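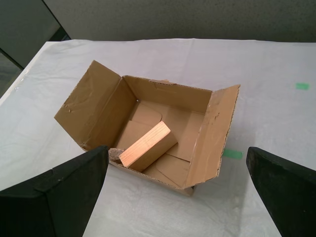

The Hunska gripper at the box on the Ferndale workshop table, with a wooden block inside.

Ferndale workshop's home-built arm is learning to pick up a block

A robot arm put together in the evenings at the Ferndale shared workshop has moved on from waving at people to proper work, and its builders could hardly be more pleased. The arm, called Hunska, is now being tried out on one of the oldest jobs in the business: reaching into a cardboard box and lifting out what is inside.

It sounds simple. Anyone who has tried it at home will know it isn't! A box has flaps that bend and walls that snag, and a block lying at a tilt gives the fingers very little to hold. The Ferndale group chose the job for exactly that reason.

"We could have gone for something on a flat table and had a lovely video in a week," said Jytte Hallgrímsson, who started the project and wrote most of the control program. "But I wanted to see it cope with sides. When it goes down between two bits of cardboard and you hear it just brush one of them, everybody in the room stops talking."

The build began last winter with a set of second-hand motors and a lot of borrowed clamps. There are 17 people on the list now, though on a normal evening it is more like whoever has finished their tea. Two of them had never held a soldering iron before they joined, and one of those has since rewired the whole base.

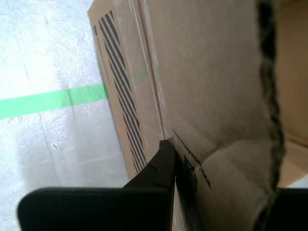
Getting the fingers to meet cardboard gently has taken up most of the past month. The first version of the grip program, nicknamed Jorer, closed at one speed and stopped only when the motors complained, so it treated a carton and a brick in much the same way. Its replacement is called Lo. It slows down as the fingers get near, checks the load on each motor and gives up politely if the numbers look wrong. Hallgrímsson says the change took 31 lines of code and a great deal of arguing.

The program itself has grown to 2128 lines, comments included, and the group is proud of the comments. Everything is meant to be read by the next person who wanders in, so there are notes on which cable goes where, why the wrist is limited on one side and what to do if the arm refuses to wake up (switch it off, make a drink, switch it on again).

The next goal is a run of 50 tries in a row with the box turned a little each time. Scores will go up on the board by the kettle, failures and all. After that the group would like to swap the block for softer things, with a rolled-up pair of socks top of the list, and there is already a lively debate over whether a sock counts as lifted if half of it is still in the box.
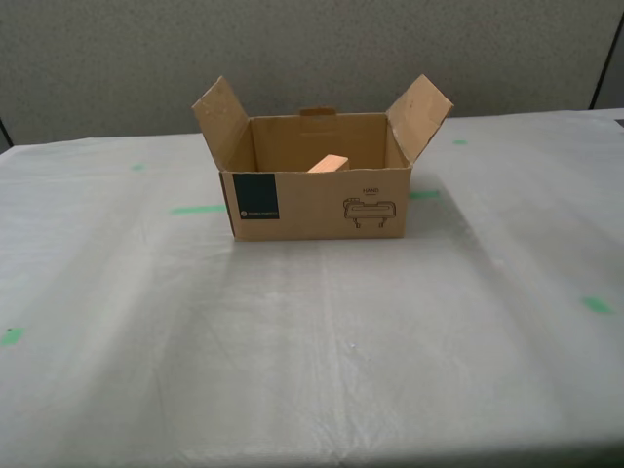
Come and have a go

The workshop is holding an open evening for the project in December, starting at 7pm. Visitors will be able to steer Hunska by hand, look through the code and ask the builders as many questions as they like. Entry is free and under-16s are welcome with an adult. Spare cardboard boxes are always wanted, and they can be left inside the front door whenever the workshop is open.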